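Plesport desktop whiteboard – review

Vilgot Nordin, March 8, 2025

The Plesport is a small dry-erase board for desk use, supplied with a clip-on stand. I have had mine since January.

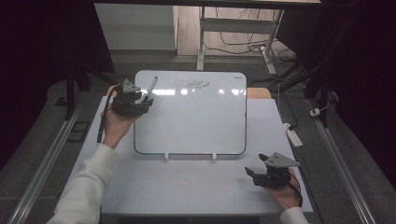

Marker contrast is adequate. Thin strokes stay legible: the row of loops near the top is done in a fine dark line. Gloss is the weak point – overhead lights reflect across the upper part, so I write low.

Stability is fair on a flat surface.

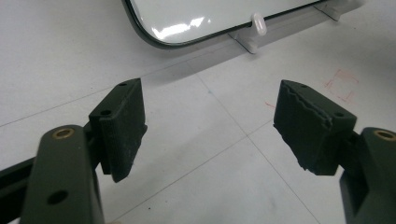
Rounded corner, dark rim and stand feet.

Rating: 7 out of 11 on my usual scale.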